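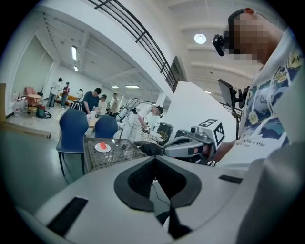

4.2 Commission clauses and the timing of settlement

Disputes between performers and their business managers tend to be reported at two points: when the claim is filed and when it is withdrawn. The period between the two is less well documented. We coded 1,319 court files in which a performer, or a company controlled by one, was a party against a current or former manager. Files opened only to enforce an existing judgment were excluded, as were those in which the manager acted solely as a booking agent.

Each file was read for the form of the commission clause. Following Sikora, we separate clauses that pay on gross receipts from those that pay on receipts net of agreed expenses. A third group, sunset clauses, provides for commission after the relationship ends, in our sample for up to 36 months. Where a contract combined forms, the clause named in the statement of claim was taken as the operative one. Oral agreements were coded from the pleadings and flagged. The coding sequence includes a point at which counterclaims are entered as separate records.

The parties' accounts of the same expense often differ in kind as well as amount. In the Grokus matter the manager treated private travel as a cost of earning income, while the performer's pleading described it as a personal loan made without written authority. The spending itself was not disputed. Sums below $2,000 were left out of the expense variable, as most pleadings group them under a single heading and the behaviour of individual items cannot be recovered.

Coding was done by Leszek Wasilewska and checked by Renata Kozłowski, who worked from the pleadings alone and did not see the first set of codes. Disagreements were concentrated in the sunset group -- chiefly over whether residual payments on recorded work counted as new receipts. 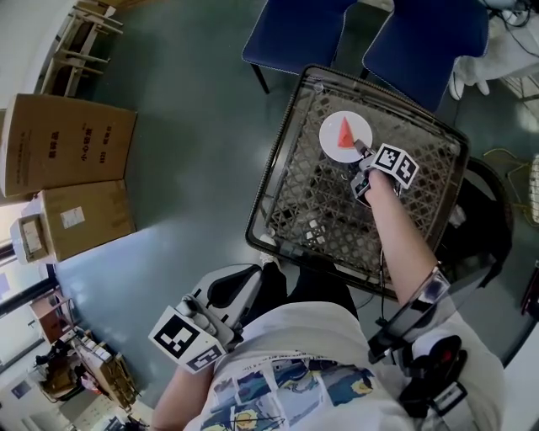 At what stage did claims over gross-receipts clauses most often settle?

Most settled after production of the manager's ledgers and before examination of the parties. Net-receipts claims were spread more evenly, with a small cluster at the start of trial.

Confidential terms limit what can be said about outcomes. A notice of discontinuance records that the claim has ended and little else. We therefore treat settlement as an event with a date and make no estimate of its value. The Flinorura file is an exception, as a later fee dispute with counsel placed the agreement on the public record, and it is discussed separately in section 5.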